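Vom Mietshaus zum Nachbarschaftschor: Gespräch mit Ginevra Carbone 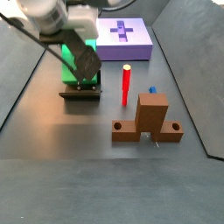

Wie fängt man einen Chor an, wenn man selbst keine Noten liest? Mit einem Zettel im Treppenhaus und einem Lied, das alle schon kennen.

So hat es jedenfalls Ginevra Carbone gemacht. Küchentisch, zweiter Kaffee, das Telefon klingelt dreimal während wir reden. Sie geht nicht ran. »Das ist der Tenor, der will wissen ob heute Probe ist. Ist immer Probe.«

Angefangen hat alles im September, im Hinterhof der Orlandini-Häuser. 15 Leute beim ersten Mal, davon zwei nur wegen der Suppe. Gesungen wurde trotzdem. »Schief, aber laut«, sagt Carbone. »Ich fand das großartig. Mein Mann hat die Fenster zugemacht.«

Heute heißt die Gruppe Arkosero. Der Name? Winkt ab. Irgendwer hat ihn auf die Mappe geschrieben, dann stand er auf dem Plakat, dann war es zu spät. Chorleiter ist Ottavio Barbieri, früher Musiklehrer, jetzt Rentner und nach eigener Aussage strenger als je zuvor. Er kommt später dazu, setzt sich, redet sofort los.

»Die Leute denken, sie können nicht singen. Das hat ihnen in der vierten Klasse jemand gesagt und seitdem glauben sie das. Ich lasse sie erst mal summen. Zehn Minuten summen, keine Texte. Dann Kanon. Wer Kanon kann, kann auch zweistimmig — dauert halt.«

Wie lange denn? »Bei den Bässen ein Jahr«, sagt er. Carbone lacht.

Geprobt wird inzwischen im Saal von Orkent, dem Kulturverein zwei Straßen weiter. Heizung geht meistens. Miete zahlen sie keine, dafür singen sie beim Sommerfest und räumen danach die Bänke weg. Noten kopiert Carbone selber, 1077 Blatt allein im letzten Jahr, sie hat die Rechnung vom Copyshop noch am Kühlschrank hängen. »227 Euro mit den Mappen. Da hab ich schon geschluckt.« Seitdem gibt es eine Kasse. Jeder wirft rein was er kann.

Und das Programm? Darüber wird gestritten, und zwar richtig. Barbieri will Madrigale. Die Soprane wollen Schlager. Der Kompromiss ist ein Abend mit zwei Hälften und einer langen Pause dazwischen. »In der Pause wird getrunken, danach klingen die Schlager besser«, so Barbieri. Carbone widerspricht, die Madrigale seien mit Wein auch nicht schlechter geworden.

Einmal sind sie auswärts aufgetreten, in Wukier, bei einem Chortreffen. Busfahrt, Regen, falsche Halle. Als sie endlich ankamen, war der Plan schon durcheinander und sie durften nur zwei Stücke singen statt fünf. Carbone erzählt das ohne Groll. »Eine Frau aus der ersten Reihe kam nachher und hat gefragt, wo man die Noten kriegt. Ich hab ihr meine gegeben. Blöd, die fehlten mir dann bei der nächsten Probe.«

Was sie Leuten rät, die sowas auch vorhaben? Klein anfangen. Fester Termin, immer derselbe, auch wenn nur vier kommen. Kein Vorsingen. Barbieri ist beim letzten Punkt anderer Meinung, sagt aber nichts, rührt nur in der Tasse. Dann doch: »Ein kleines Vorsingen. Ein ganz kleines.«

»Nein«, sagt Carbone.

Neue Stimmen werden übrigens gesucht, vorallem Alt und Bass. Einfach im Saal von Orkent vorbeikommen, Bleistift mitbringen. Den Schlüssel hat Barbieri.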